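Drullance opens paper and cloth workshop to the public

A shared craft workshop in Drullance has opened its doors to the public after a winter of work on the building. The Jelstead Workshop, on the upper floor of the old seed store, will run evening and daytime sessions in folding, stitching and drawing on paper and light cloth.

The workshop drew 134 people in its first month, according to coordinator Shayne Tuhiwai. Most came from Drullance itself, with a smaller group making the drive over from Rollden.

"We thought we'd get the people who already sew," Tuhiwai said. "A lot of them had never folded anything bigger than a letter."

Sessions are built around a single project that can be finished in one sitting. The current one is a white vessel with a raised rim, with dark lines added across the surface. Makers choose their own pattern. Some keep to straight lines that follow the folds, and others let them wander over the sides. 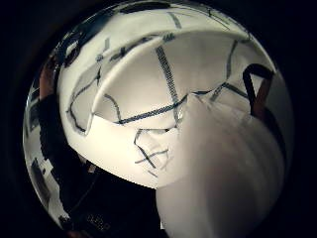 Do people need to bring their own materials?

Sheets, thread, needles and pens are supplied, and the cost is covered by the session fee. Anyone who wants to work on their own fabric can bring it, provided it is light enough to hold a crease.

Tuhiwai said the rim is the part that gives beginners the most trouble. A fold pressed too early tends to pull the sides out of shape, so the group marks everything on the flat sheet first and leaves the final pressing until the end. Lines that cross a fold are drawn afterward.

The room has seven work tables and a drying rack along the back wall. The lighting was replaced in March with a grant of $1,081 from the Henare Fund, which supports small arts spaces in the district. A further $387 came from a book sale at the Drullance library and went toward cutting mats and a second iron.

Finished pieces may be left at the workshop for a display planned for the front window of the library. Makers who want to take part should write their name on a slip of paper and put it inside the piece. Work can be collected when the display closes.

Evening sessions start at 6:30 p.m. and run for two hours. Daytime sessions start at 10 a.m. Children are welcome during the day with an adult. The stairs to the upper floor are steep, and visitors who need the lift should ask at the ground floor entrance on Rollden Road.

Places can be booked at the library desk or by phone. A session on lidded boxes will follow the current project.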